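Forsyth Flower Table - progress report, June
To: Vovdale small grants
Re: second installment

Quick one as we're behind on paperwork. Full receipts to follow in the shared folder.

Where we are. The artificial flower lending table is up and running in the Forsyth front room, Tuesday crowd replaced by drop-in hours, 2 pm till we lock up. People borrow stems for weddings, funerals, school plays, window displays, then bring them back. No charge. Deposit only on the big arrangements. 92 loans out so far, all but 11 returned, and most of those 11 are one party that asked for an extension (granted).

Money. Spent to date: $3,504. Bulk of it on the stems themselves, bought from Evport in two orders. Second order came short, they credited us, credit is not yet used. Rest went on storage tubs, labels, floral tape, wire cutters, the steamer. Steamer was not in the original budget, moved it from the printing line, which you okayed by email. Printing is now down to almost nothing so we are doing the lending cards on the office copier. They look fine.

Stock. Still sorting. Original plan was to sort by flower type and that fell apart in week one, borrowers ask by color. "Something blue, something not too orange." So it's color first, then size, then type if anyone has the energy. Whites and creams done. Pinks done. Yellows done exept the sunflowers, which don't fit in any tub we own and are standing in a corner. Blues and purples in progress. Greens and filler last.

Condition is the part we underestimated. Cheaper stems from the first order shed petals at the join, need a dab of glue each before they go out. The Erka ones (donated, end of line) hold up much better and we'd buy those again if the price is anywhere near sensible. Have asked, no quote yet. Fabric leaves crease in the tubs. Steamer fixes it but it's slow, one stem at a time, and you have to let them hang after. Dust is going to be a forever job.

Problems. Storage, mainly. The tubs are too short for anything long-stemmed, so long ones get bent to fit and then come out with a kink. Looked at tall bins, would need six or so, not in this budget. Also the light in the front room is bad for color sorting, greys and pale blues end up in the wrong pile and have to be redone by the window. Have borrowed a daylight lamp, would like to buy one.

The large single blooms have turned out the most wanted thing we have. One on its own fills a vase. Didn't expect that, we bought mostly small stuff for bunches.

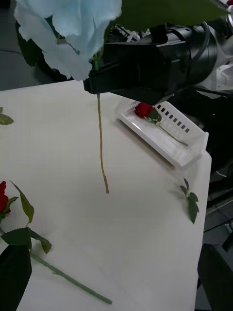 Pale blue is the one we get asked for most in that size and we don't have enough of them, so next order leans that way. Less baby's breath. We have baby's breath for years.

The white tables are staying. Easy to wipe, and colors read properly against them, even the washed out ones. Small plastic baskets for whatever a borrower picks out, saves stems getting mixed back in to the wrong tub.

Next period:
- finish blues and purples, start greens
- use up the Evport credit (big blooms, extra leaves)
- price tall bins
- written care sheet to go out with each loan, one page, no more
- repair afternoon, glue and steam, monthly if people turn up

Ask. Could we move whatever is left in the travel line over to storage? We haven't traveled anywhere and won't. Need a yes before we order the bins. A short email is fine, doesnt have to be a formal letter.

Loan log attached seperately. The handwriting in the early pages is what it is, typed from page four on.

Last updated: June

Related
Flower Table: borrowing terms
Flower Table: what we can and can't accept as donations
Vovdale small grants: reporting template
Front room drop-in hours

Contact: Forsyth office, front desk | © Forsyth Flower Table | Back to top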